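招募操作员与故障复盘参与者：请来帮我们弄清楚夹爪为什么会松手

Reterow 机器人工作室，Asgate
报名截止：2019年8月24日

各位邻居、朋友，还有从别处转到这一页的朋友，大家好！

我们是 Asgate 的一个小工作室，平时做的事情说起来不大：教机械臂收拾东西，把地上的玩具捡起来放到木架上，再从木架上拿回来，换个位置，再放一遍。听着像幼儿园下午四点钟的光景，做起来却很磨人，尤其是这个夏天。夏天里我们碰上了一个毛病，到现在还没有彻底弄明白，所以想请一些有耐心、手稳、愿意把看到的事情老老实实写下来的人，九月份来和我们一起工作一段时间。

这一页写得有点长，请您泡杯茶慢慢看。想先知道时间和报酬的，可以直接翻到后面，我们不会介意的。

先说说出了什么事

我们的这套控制程序叫 Skivier，管着手臂的移动和夹爪的开合。六月以前它一直挺听话。后来换了一版夹持力的判断方法，想让它对塑料小玩具温柔一点，少留些夹痕。换完头几天大家都很高兴，然后就开始有东西往下掉了。

掉也分好几种。一种是没夹住，手指合上了，玩具歪在一边，这种我们早就见惯了，谁都不会为它睡不着觉。另一种就让人不太舒服：玩具已经夹稳，手臂也已经抬起来，走到架子上方，手指忽然松开，屏幕上的状态却还写着“已夹持”。程序以为手里有东西，接着往下走，去做“放下”的动作，于是空着手往木板上压。压得重的时候，保护性停机会跳出来；压得轻的时候，它压一下就收回去，记录里写的是“完成”。

我们把改版以来的记录翻了一遍，总共2,787次抓取，其中425次东西没有放到该放的地方。这425次里头，哪些属于没夹住，哪些属于半路松手，哪些是放歪了自己滚下去的，眼下的标注很乱，因为当时是几个人轮着标，各有各的习惯。我自己标的那一批，过了两周回头看，有几条连我自己都不同意。

还有一件事必须写在这里。七月里有一次，一位同事看见玩具掉在架子旁边，状态显示正常，手臂也停着，她就伸手去捡，结果手臂接着执行了下一步。她缩手缩得快，人没有受伤，只是吓了一大跳，我们几个在旁边的也吓得不轻。当天下午我们就停了所有的近身作业，第二天重新写了进入工作区的规矩，这几条规矩我放在后面，请报名的朋友务必读完。
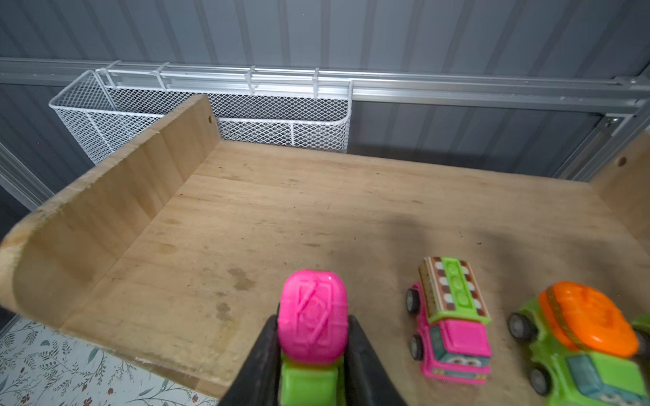

夹爪夹着一辆粉色滚筒的玩具搅拌车，下方是浅色木板。

玩具搅拌车是我们最头疼的一类东西。滚筒是鼓起来的，表面带着凸起的花纹，两根手指夹在哪里，接触面都不一样。夹得低一点，受力的是车身；夹得高一点，就碰到滚筒的弧面。我们有个猜想，说新的判断方法把弧面上很小的一点滑动当成了“已经放到位”的信号，于是提前松了手。Belmiro Correia 不太同意，他觉得问题出在两段程序之间的等待时间上，和玩具的形状没什么关系。Belmiro 负责 Skivier 的运动部分，脾气很好，为这件事已经跟大家争了好几个中午，饭都吃凉了。谁对谁错，现在手上的数据说不清楚，这也是我们要请人的主要原因。

我们想请什么样的人

这次一共请3位参与者，工作内容大体相同，各有侧重，来了以后可以商量着换。

遥控操作。您坐在操作台前，用手柄带着手臂去抓地上的、架子上的玩具，按一张当天的单子来做。单子上会写明抓哪一类、从哪里抓、放到哪里，有些轮次还会要求您故意夹得偏一点。听起来像在捣乱，这些偏的轮次对我们很有用，请放心大胆地偏。

现场记录。操作的人眼睛盯着夹爪，旁边得有一个人看整体：东西什么时候松的，松之前有没有声音，状态灯是什么颜色，掉到了哪里。用纸笔记就行，我们印好了表格。字不必漂亮，时间请写清楚。要是拿不准，就写“没看清”，这三个字我们非常欢迎，比猜一个原因强得多。

回看与标注。把前面那425次重新看一遍，按统一的办法归类。每一段由两位参与者分开看，意见不一样的再拿出来一起讨论。这活儿安静，需要坐得住，适合喜欢拼图或者校对稿子的人。

不需要您学过编程，也不需要见过机械臂。前一期来帮过忙的人里有退休的裁缝，有刚毕业还没找到工作的学生，都做得很好。我们比较看重的是这些：年满十八岁；能连续集中精神半个小时；看到不对劲的事情会马上开口，不会因为怕打断别人就忍着。最后这一点我想多啰嗦一句。七月那一次，旁边其实有人觉得那个停顿有点怪，心里犹豫了一下，没有说。我就是那个人。所以请您来了以后千万别学我，觉得怪就喊停，喊错了也没关系，喊错一百次也有茶喝。

如果您戴助听器、用轮椅，或者手部活动不太方便，也请照常报名，在信里说一声就好，操作台的高度和手柄都可以调。

一天大概怎么过

早上先开机自检，手臂不带东西空走一遍，急停按钮每个人轮流按一次。接着看当天的单子，商量一下分工，然后开始第一轮。每轮做完休息一刻钟，操作的人和记录的人换位置。中午大家一起吃饭，附近面包店的奶酪馅饼很不错，去晚了就没有了。下午再做两轮，最后半小时把表格誊清，交给当天值班的人。

地面抓取会占去不少时间。东西放在架子上，高度是固定的，手臂下去多少心里有数；放在地上，车身有高有矮，朝向也乱，夹爪张着往下走的时候，操作的人要自己判断什么时候停、什么时候合。有的朋友第一次做会紧张，总想一下子就到位。慢一点没关系，单子上从来没有写过要快。地面上铺的是带花草图案的材料，颜色杂，我们特意没有换掉，因为一般人家的地面也不会为了机器变成一片素白。

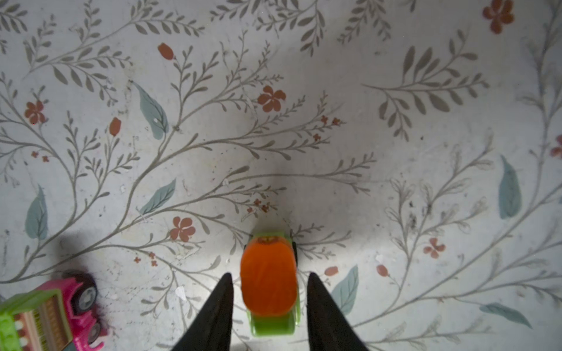 进入工作区的规矩

七月以后，下面这几条对所有人都一样，工作室的人也不例外。

东西掉了，先不要捡。不管屏幕上写着什么，只要急停没有按下，就当手臂下一秒会动。

要伸手进去之前，由操作的人按下急停，放下手柄，说一声“停了”。进去的人自己看一眼指示灯，回一句“看到了”，再伸手。两句话都要出声说。

出来以后，人站到黄线外面，由进去的那个人说“可以了”，操作的人才复位。别人代说不算。

手臂往木板上压住不动的时候，请不要去扶它，也不要从侧面抽走玩具。喊值班的人过来处理。

长头发扎起来，围巾、挂绳和宽袖子收好，戒指和手链请放在门口的小盒子里。

同一个毛病在一轮里出现两次，这一轮就停下来，先把记录写完。少做几轮完全没有问题，报酬照算。

第一天会留出半天专门练这些，练到大家都觉得烦了为止。

时间、地点和报酬

工作从九月第一周开始，连续三周，每周来四天，具体排班等人定下来以后一起商量。有孩子要接的、家里有老人要照顾的，请在信里写明您几点以前必须离开，我们尽量迁就。

地点在 Asgate 的 Figueiredo 楼，一层，从院子那边进门，有坡道。停自行车很方便，停汽车要碰运气。

三周做满，每位参与者的报酬是1,294欧元，分两次付，第一周结束时付一半，最后一天付另一半。中途有事要退出，按已经来的天数结算，不需要写理由。午饭由工作室管，有忌口的请告诉我们。

关于录下来的东西

手臂上的小摄像头对着夹爪和工作面，偶尔会拍到您伸进去的手。操作台那边没有装摄像头，声音也不录。您填的表格上只写编号，不写姓名。这些材料用来查这次的故障，也会用来改进 Skivier 后面的版本；如果将来我们想写成文章发出去，会先把稿子给您看，涉及您操作的那部分，您可以要求拿掉。

三周以后，不管查出来的结果好看不好看，我们都会开一个下午的小会，把数字和结论讲给所有参与者听。假如最后证明 Belmiro 是对的，他会得意很久，请大家多包涵。假如两边都没猜中，也会照实讲，把没弄懂的地方列出来。

怎么报名

请写一封短信或者邮件给 Reterow 工作室，中文、葡萄牙文、英文都可以，半页纸足够。请告诉我们您是谁，平时做什么，哪几天能来，三样工作里更想做哪一样。另外还想请您讲一件小事：有一次什么东西坏了，您是怎么发现的。洗衣机、门锁、自行车，什么都行，修没修好都行。不用寄简历，也不用附照片。

纸质信件可以直接投到 Figueiredo 楼一层门口的信箱里，信封上写“夹爪”两个字，收信的同事就知道该给谁了。截止日当天投进来的也算。收到以后我们会逐封回复，合适的朋友会请到工作室来坐一个小时，看看手臂，摸摸手柄，试着夹两辆小车，觉得有意思再决定。来试的这一个小时不论最后成不成，路费都由我们出。

如果您自己抽不出时间，认识的人里有谁心细又闲得住，麻烦把这一页转给他。先谢谢了！

Reterow 机器人工作室全体

又及：有朋友问能不能带孩子来看。工作时间里不行，实在抱歉，等毛病查清楚、黄线外面的围栏也装好以后，我们会另外安排一个开放的下午，到时候再贴通知。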